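Unit 2: Match Formats and the Final Set

Students should read the Clamurley rulebook, Chapter 2, before the session. The unit compares how tennis events bring a long match to a close.

A standard set is won by the first player to reach six games with a lead of two. At six games all, most events play a tiebreak. The Stornov Open kept the advantage set, without a tiebreak, until 2000; its longest recorded final set ran to 87 games.
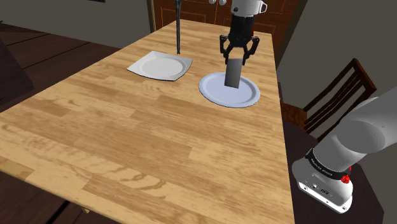 The Jaltgate Indoor adopted the match tiebreak for doubles in the same period. It replaces the final set and is played to ten points — again with a margin of two. Players objected that a single poor service point carried too much weight. Organizers answered that court schedules had become predictable.

Terms to know: advantage set, tiebreak, match tiebreak, mini-break.

Assignment: using the Psarras score sheets, select one match of at least 21 games and explain how the result might have differed under another format. Papers are due in September.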